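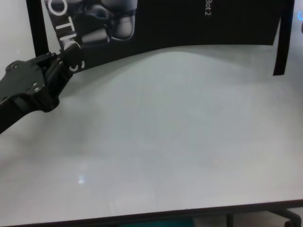
The Waiting Trials
fiction by Thảo Thái
posted in June

By the time we got to trial 219, Odow had stopped asking me whether I wanted tea and just brought it. The arm sat over the white table with its jaws empty, and I had my thumb on the key.

"Go," I said, and the arm did nothing, which was exactly what we wanted!

You have to understand how strange this was. Everyone at Dostside trained arms by showing them what to do. Fodor had a wall of charts about it. Our idea was to show the arm what to leave alone: pick up the cup, pick up the cup, and then, every so often, a bare table and a person sitting perfectly still for 30 seconds. We called those the waiting trials. Fodor called them my naps.

The old policy hated a bare table. It would poke at shadows, or close on a spot of glare as if it were a coin. Out of 490 test runs it grabbed at nothing in 33, and I had watched every single one of them with my hands over my face.

So now we were running the same 490 with the new policy, and I was counting under my breath. At 300 Woda came in with her coat on and forgot to take it off. At 400 the arm twitched, a tiny shiver in the wrist, and all of us leaned in. It settled again.

"Does that count?" Woda whispered.

"Did it close?"

"No."

"Then it's fine. Write down the shiver, though."

She wrote down the shiver. I loved that shiver, I wanted a whole paper on it. It looked so much like somebody deciding.

The last run ended at ten past four in the morning. Zero grabs. Odow read the number twice, out loud, and then went to find a cup so we could make sure the thing still knew how to pick one up.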